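18/01/2025
Posted by the author

Fixing the timing problem in our two-arm controller

I spent most of this week on a bug that I first wrote down in October and then ignored. When both arms hold the same object, the commands to the left and right arm need to go out together. Ours didn't. The left arm got its target first, and the right arm got the same step a little later, by up to 108 milliseconds on a bad run.

With one arm working alone you would never see this. With both grippers on a cardboard box, one side pulls before the other and the cardboard bends. For a while I blamed the planner, Erard, and I owe it an apology. The paths it produced were fine. I replayed 1071 saved plans offline and the two sides matched at every step.

The delay was in Plirkine, the small program that takes a plan and feeds it to the arms. It had one queue per arm and a separate thread reading each queue. When the camera process was busy, one thread would wait and the other would keep going. I replaced the two queues with one. Each entry now holds the targets for both arms, and nothing is sent until both halves are there.

That change took an afternoon. The logging took the rest of the week. Our old logs stamped each message when it was written to disk, so the numbers told me about the disk. Now the stamp goes on when the message leaves the queue. If you only copy one thing from this post, copy that.

I also turned off the replanning step while both grippers are closed. Dirkov, our perception code, loses track of box flaps when a gripper covers a corner, and it was asking for a new plan every time one came back into view. The estimate is now held until a gripper opens. It's crude, and it means a box that slips will not be noticed. I have a note to use the motor currents for that.

Next is the Ikeda branch, which has the new gripper force limits. I want to merge it before I touch the flap tracking again, and the config files have drifted apart, so that will be slow.

Comments

tmk_84: Did you try raising the thread priority before rewriting the queue?

Author: Yes. It helped a little, and then the camera process got worse.

lowgain: We had the same thing with log stamps. Lost a month to it.

Last updated: same day, fixed a typo in the logging paragraph
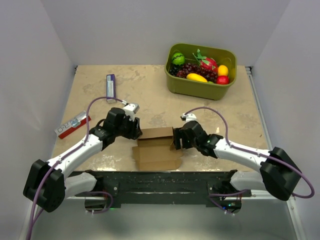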